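Ticket 1772: Tolberg picking kit, missed and dropped items during trial
December
Posted by Jasińska, integration desk

Status: open, waiting on vendor

Opening this because the vendor's reply to our first email was "please recalibrate," and I would like a record of what we tried before we get told that again.

We have the Tolberg kit on trial through Drandeo. It is sold as an add-on for an arm you already own: gripper fingers, a controller box and the Engate software that picks the grasp point. The sales sheet says mixed items, no training needed. Our trial says mixed items, sometimes.

Symptom: the arm goes to the right area of the bin, closes, and comes up with nothing. Or it lifts the item and lets go before the transfer. Engate logs both as "pick complete." That second part bothers me more than the misses. If the log can't tell a pick from a drop, I don't see how the success rate on the sales sheet was measured.

Tried so far:

08:40 Recalibrated as asked. No change.
09:25 Rebooted controller, reloaded the default grasp profile. First 3 picks fine, then back to missing.
10:10 Cut arm speed in half. Fewer drops, same number of empty closes.
11:30 Re-ran with the mixed set, no two items the same shape. Flat items are the worst. The fingers come down on top and slide off.
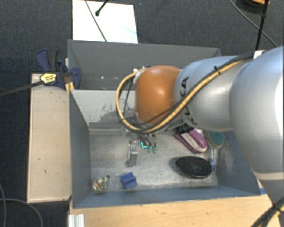 Mixed set run, gripper down in the front bin. Flat black oval at lower right, small blue block at front left.

The oval is the one to watch. It lies flat on the metal floor and Engate scores it as an easy grasp every time. The blue block has notches and edges to hold on to, and it gets a lower score. I can't explain that and the manual doesn't try.

Vendor reply, 13:15: says shiny bin floors "may affect detection" and suggests their matte liner, sold separately. Our floor is scuffed metal, like most bins that have been used for anything. The liner isn't listed as a requirement anywhere in the quote. I've asked for one on loan.

13:50 Laid gray cardboard in the bin as a stand-in for the liner. 2 clean picks on the oval, then four empty closes in a row. Not convinced.

14:30 Exported the log, 700 lines, and sent it over with the bad "pick complete" entries marked.

Asks for the vendor:
- What does Engate check before it writes "pick complete"?
- Is there a minimum item height for these fingers?
- Can the grasp score be shown live, or only after the run?

Please don't close this on a recalibration. Trial payment stays on hold until the first question has an answer.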